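**Ticket 525: cell 2, bin picker stops mid-reach**
Opened 2025-12-08 by Natalia Quezada
Site: Disthorpe
Status: open, whatever the dashboard says

Arm halts on the way into the bin with a collision warning. No collision. Clearing it and pressing start gets us a few more picks, then the same again. Always on the reach towards the far left corner, which the arm has evidently taken against.

**Tried so far**

- Restarted the controller. Felt better, changed nothing.
- Re-taught the bin corners. The left one had moved 6 mm since August. Nobody has touched it, I'm told, by everyone who works near it.
- Put the bin back against the tape and did the clamp up properly.
- Ran the reach with the gripper closed and the bin empty: no stops.
- Ran it with the bin loaded: stopped on the second pick.

**Jawad Janjua:** Check the payload figure. Otia was loaded with the old gripper's weight after the last update and it sulked for a week.

Checked. Payload is right, to the gram. I was quite hoping it wouldn't be.

Next suspect is the cable loop at the wrist. The yellow one and the black ones tied to it have to follow every turn of the joint, and on the far left reach I think the bundle runs out of slack and tugs. The arm feels the tug and reports a crash. Rutilio Lozano re-tied it in the autumn and did a very neat job, possibly too neat.
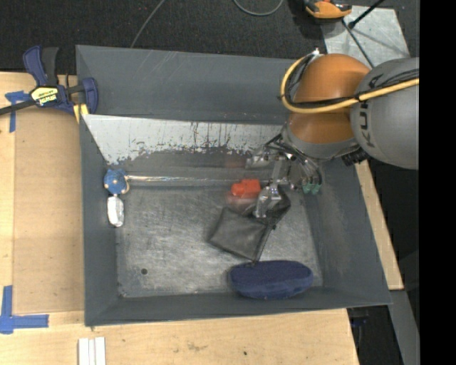
Abundio Rosales thinks the ties are fine and wants the joint 6 torque log before anyone goes near them with cutters, as the last time we "just let a bit out" at Villaseñor the loop caught on the bin wall.

Fair. Log is running now. Plan is to let it stop twice, compare the two traces, then free one tie and repeat at quarter speed with a hand on the stop button. Will need spare ties from the Fistier order, if anyone knows which drawer that went into.

Leaving this open.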